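How to Wash and Block a Knitted Wool Sweater

By Nabila Belhaj

When I moved to Dresby I had already knitted for many years, but I had never blocked anything. My aunt taught me to knit and in her house a finished sweater was washed, dried over the back of a chair and worn the same evening. I believed that blocking was something for lace shawls only. Then I joined the Saturday knitting table at Civska, the wool shop near the station, and the owner Fouad El Khatib looked at my cardigan and asked me very politely if I was planning to finish it.

I have written down the way I do it now. It is for sweaters made of wool or mostly wool. Cotton and acrylic behave in a different way and I will say a few words on them near the end.

What blocking does

Wool fiber becomes soft and flexible when it takes in water, and when it dries it keeps the shape in which it was lying. So the wet sweater is your last chance to correct small things. Uneven stitches become more even, the seams lie flat, a collar which rolls a little will roll less. You can also gain a little width or length. A sweater which is much too small will stay too small, please do not expect more than it can give.

Before you start: the swatch

I know that many people skip the swatch. I skipped it also. But the swatch must be washed in the same manner as the sweater will be washed, otherwise the number you measured is only true until the first bath. My blue pullover grew three fingers in the sleeves because I had measured a dry swatch, straight from the needles.

Knit a square at least 16 cm wide, with the same needles and the same stitch. Measure it, write down the number, wash it, dry it flat, and measure again. Keep both numbers together with the pattern. If the fabric grows in the wash, you knit the sweater a little shorter than the drawing says.

It is good to keep one full skein aside until the garment is washed and dried. If a cuff must be made longer, you will be glad to have wool from the same dye lot.

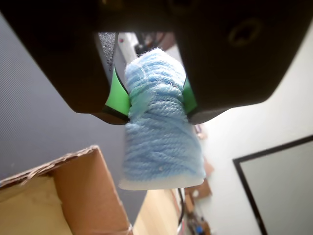 Light blue yarn in a skein.

For hand-dyed yarn there is one more test. Cut a piece as long as your hand, wet it, and press it in a white paper napkin. If the napkin takes color, the sweater should be washed alone, and you should change the water until it is nearly clear. A strong contrast, for example a dark red yoke on a white body, needs this test before you knit the first row.

What you need

A basin or a clean sink, large enough that the sweater is not folded many times
Wool wash, or a very mild shampoo
Two big towels
Foam mats, or a bed that will not be used for two nights
Rust-proof pins
A measuring tape
The measurements from your pattern

I bought my mats from Drosonside, the secondhand store behind the bus depot. They were sold as a play floor for children. They lock together at the sides, so I can make a long shape for a sweater or a square for a blanket.

Step 1. Weave in the ends, but do not cut them short

Weave in all ends before the bath, and leave a tail of two or three centimeters hanging on the wrong side. The fabric moves when it is wet. If the tail is cut close, it can slip out and you will see a small hole. You cut the tails after drying.

Step 2. The bath

Fill the basin with lukewarm water, put in the wool wash and mix it with your hand. Only then put in the sweater. Do not let the tap run on it. Press it gently under the water until the air bubbles stop coming, and leave it.

I leave it for 10 minutes at least, and half an hour if the yarn is thick. Do not rub and do not twist. Rubbing with soap is how felt is made, and a felted sweater cannot be repaired.

If your product must be rinsed, rinse with water of the same temperature. A sudden change from warm to cold is not good for wool, even if some people do it without problems.

Step 3. Taking the water out

This is the moment where I have made the most damage. A wet sweater is very heavy, and if you lift it by the shoulders the weight pulls everything down. Put both hands under it, like you would carry a sleeping cat, and press it against the side of the basin.

Lay it on a towel, roll the towel from the bottom to the neck, and stand on the roll with bare feet. Walk along it slowly. Then open it, take the second towel and do it again. After the second towel the sweater should feel damp and cool, but no water should come when you squeeze a sleeve.

Some washing machines have a slow spin without washing. Fouad uses it, with the sweater inside a closed net bag. I have tried it for plain sweaters with good results, but for cables I stay with the towels.

Step 4. Laying it out

Put the sweater on the mats with the front side up. First make the shape with your hands only. Pat it, do not pull it. Begin with the chest, because this is the measurement that matters most, and compare with the number in your pattern. Then the length of the body, then the sleeves.

Both sleeves should be measured. They look the same to the eye when they are not. I lay one sleeve straight to the side and the other one also, and I measure from the underarm to the cuff.

Ribbing at the hem and the cuffs should be pushed together and not stretched, unless the pattern asks for it. If you dry the ribbing open it will stay open, and the hem will stand away from your body like a bell.

Step 5. Pins

A simple sweater often needs no pins. If you use them, place them close together, or the edge will get small points between one pin and the next. I pin the button band of a cardigan from top to bottom, and the corners of the collar. For a shawl it is another story and you will need many more.

Check that your pins are really rust-proof. Leave one overnight on a wet napkin before you trust it on white wool.

Step 6. Drying

Dry it flat, away from the radiator and away from direct sun. In summer mine is ready the next day. In November it takes nearly three days, and I turn it over on the second morning. A small fan in the same room helps a lot, pointed at the wall and not at the sweater.

Do not take out the pins when it only feels dry on top. Put your hand between the front and the back. If it is cool inside, it is still damp.

Other fibers

Superwash wool grows very much in water. Do not panic when you take it out and it reaches your knees. Ait Brahim, the small mill where I order my sweater yarn, advises a short time in the dryer on low heat for their superwash, until it is damp only, and then flat on the mats. Read the label of your own yarn first.

Cotton will be straighter after blocking, but it loses the shape more easily and you will do it after each wash. Acrylic does not react much to a cold bath. It reacts to steam, and too much steam makes it limp forever, so hold the iron above the fabric and never touch it.

Alpaca is warm and soft and it stretches downward while you wear it. I block it a little shorter than I want it.

How often

I wash my sweaters two or three times in one winter. Between the washes I air them at the open window in the evening. Each time I wash, I lay the sweater out by the measurements again, but without pins, and it takes only a few minutes once the numbers are written down. Mine are on a card inside the drawer, with the needle size and the name of the yarn.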